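**For release 14th April**

# Student robotics club wins a place in the Bivano Kitchen Table Challenge final

A college robotics club that began with a borrowed bench and one working motor is going to the final of the Bivano Kitchen Table Challenge, and its members could not be happier.

The Nomden College Robotics Club learned this week that its entry, called Brurnarine, is one of 9 student projects chosen for the last round in September. The news came through in the middle of a club session, and very little work got done after that!

The Kitchen Table Challenge asks students to teach a robot arm to handle ordinary things from the cupboard. Nothing may be made specially for the robot. There are no neat foam cubes, no coloured blocks and no handles added to help with the grip. Teams must work with shop-bought goods standing close together on a table, and they lose points every time the arm knocks over something it was not asked to touch.

It sounds simple until you try it. Small cardboard boxes tip at the lightest nudge. Bottles with narrow tops have to be held low down, and shiny metal throws back the colours of whatever is next to it, which can leave a camera quite sure it has found a second box. The club spent most of the winter on that last problem alone, and the members now have strong feelings about cheese graters.

Brurnarine is the name of the software the students wrote, and of the whole project built up around it. It takes in what the cameras see, picks out one item, plans a path for the arm that keeps clear of the neighbours and then chooses how firmly to close the fingers. The arm and hand themselves are a standard set lent to the college by Fankhauser, the local engineering firm that has backed the club for the past 2 years. Everything else has been done by the students, in lunch breaks and after lessons, with a lot of tea.

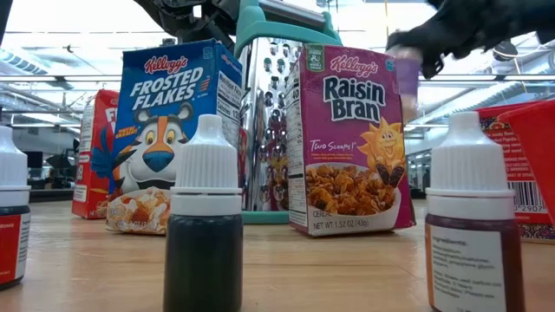

Practice tables are set by a different pair of students each time, and the pair is allowed to be as awkward as it likes. Tall things go next to short things, soft packets are laid flat where the arm might miss them, and boxes are pushed so close that one half hides another. The students running the arm have to turn their backs until the table is ready. Then they get 3 tries.

"The first time it picked up the right thing and left everything else standing, the whole room shouted," the club said in a joint statement. "We've had better runs since then, but that is still the one we all talk about. We can't wait to see what the other teams have come up with, and to steal a few ideas for next year."

Along the way the club has recorded 3,000 attempts at picking things up and putting them down. The failures have been kept along with the successes - dropped packets, squashed corners and one long afternoon when the arm would only move to the left. Each attempt is logged with a short note written by whoever was at the controls. Some of the notes are very short indeed. Newer members are given a batch to read through in their first few weeks, and the college says several of the best changes to the grip came from students who had only just joined.

The club is open to every student at Nomden, whatever they are studying. This year's group includes students from the art, catering and engineering courses, as well as those taking computing. The catering students have been a great help with the practice shopping list, and it was the art students who worked out how to light the table so that printed boxes could be told apart more easily.

**What happens in September**

At the final, each team will be given a table it has never seen before and a list of things to move, in a set order. Judges will mark speed, care and how well the team can explain what its robot is doing. There is also a separate prize for the clearest written log, and the Nomden students are quietly hopeful about that one.

Before then the club has a good deal to do. The arm still moves more slowly than the members would like, and it remains nervous around anything see-through. The next block of sessions will be given over to clear and tinted plastic, with a new set of test tables being planned now. The students also want to tidy up their code so that other schools and colleges can use it once the final is over. It will be shared free of charge, with the full set of notes.

**Come and see it**

The club will hold an open session in the college workshop before the end of term. Visitors will be able to set a table of their own and watch Brurnarine try to deal with it. Families are welcome, and younger children can have a go at steering the arm by hand with a student beside them. Anyone who would like to bring something from their own kitchen is asked to avoid glass, knives and eggs. Eggs have been tried.

Places can be booked at the college reception, where students who want to join the club can also leave their details.

**Notes to editors**

- Nomden College Robotics Club meets during term time and is free to join. No experience is needed.
- The Bivano Kitchen Table Challenge is open to student teams from schools and colleges.
- Fankhauser lends equipment to the club and takes no part in the design of its entry.
- Reporters and photographers are welcome at the open session and should let the college press office know in advance.

Ends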